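Ruawai bottle and tray project
Progress report to Zinham small grants, period ending June

Quick one this time, sorry, the long version with receipts goes in with the final claim. Same headings as the last report so you can compare.

Where we are

Bottle shape is settled. Squared body, ribbed neck, narrow tip. We went back and forth on the round body all spring and the square one won because it stays put on a shelf and you can tell by feel which way it's facing. White for now. Growers at the Hosley site asked for clear so they can see the level of the feed, we have a quote for clear but it is not in this budget.

Neck ribs stayed. They were going to come off to save on tooling, then we had a week of people trying to grip smooth necks with gloves on and that was the end of that discussion.

Tray is on its second version. Lower back edge so the tip gets in close without knocking. Corners still collect liquid. More on that below.

Bench at Hosley

Finished, finally. Black top is down, plain green backdrop up behind it, lights rehung so there is less glare off the white plastic. The old bench was a door on trestles and it moved whenever someone leaned on it, so half of the early drip measurements are not worth much. We've kept them in the folder but marked them as old bench. Please don't quote those.

Square markers are now on the bottles. Pain to get straight. Line them up off the shoulder of the bottle and not off the base, the bases vary a bit batch to batch.

Starting position for every run is the same now: bottle held upside down, tip just over the back edge of the tray, nothing squeezed until the note-taker has written down the bottle number. Sounds fussy. The spring runs all started from wherever and we couldn't compare one afternoon with the next.

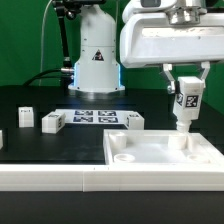 Drips between cells are still the main complaint. With the thin feed, the tip lets go of a drop on the way across more often than we'd like. With the thicker mix it is much better but then people say it is slow. We logged 822 doses this period on the new bench. Of the last 98, all with the narrower tip, 6 had a stray drop land on the tray rim. That is inside what we promised you (one in ten), though only just starting to be a sample worth talking about. Want to double it before I put it in the final report as a result.

The narrower tip clogs if left overnight with feed in it. Known. Rinse at the end of the day fixes it, we've put that on the label draft. A cap would be better. See money.

Trays

Parkov sent 39 of the version two trays, late, and the first box was the wrong depth. They replaced it without a fuss but it cost us most of a month. Nothing was tested in that gap exept bottle grip and the label wording.

Version two sits flatter than version one. The back edge works. The corner problem is that the cell walls meet at too sharp an angle and liquid sits there instead of running down. Parkov think they can soften the corners on the existing mold. Waiting on them to say how much. If it is a new mold then we stop at version two and say so in the report, there isn't money for a third tool.

Stacking is fine. Washing is fine. Growers like the rim.

Hosley growers

Two sessions held, one morning and one late afternoon so the packing shed people could come. Mostly about hand strain. The old jugs are heavy and the spout is no use for small cells, so anything that pours less at a time was going to be popular, I am trying not to read too much into that. Comments worth passing on:

Bottle is too small if you're doing a whole house. Agreed, it was never meant for that, but the leaflet doesn't say so. Leaflet will say so.

Tip is hard to see against a white tray. Fair. We may tint the tip. Cheap to do.

Nobody wanted the measuring lines on the side. Dropped, one less print step.

One request for a hook. No.

Money

Bench came in under, mostly from reusing the old lamp brackets. Trays over, because of freight on the replacement box, Parkov covered the trays but not the shipping. Net is close to level. I'd like to move what is left of the bench line into caps, if you're happy with that, an email back is enough. It won't change the total.

Nothing spent on travel this period. The travel line can go down by half if you want it back, or I can leave it for the Ruawai visit, which keeps getting put off at their end.

Problems

Late trays, see above. Room at Hosley gets hot after lunch and the feed thins out, so we run mornings only now, which slows the dose count. There is a fan but it blows on the tray. Looking at blinds.

Record keeping was patchy at the start of the period, my fault, two different sheets in use and one had the bottle and tray columns swaped. Fixed, and the old sheet is gone from the shared folder so it can't come back.

Next

Corner answer from Parkov, chase weekly.
Narrow tip runs, thin feed and thick feed, same starting position.
Tinted tip samples.
Cap quotes, need your OK on the budget move first.
Leaflet redraft, with the size warning and the overnight rinse.
Third growers' session once the tinted tips are in.

Still expect to close on time. If the corner fix needs a new mold I'll write again before then with a revised tray section. Run sheets and the tray drawings are in the shared folder under Hosley bench, the label draft is in there too, comments on the wording welcome.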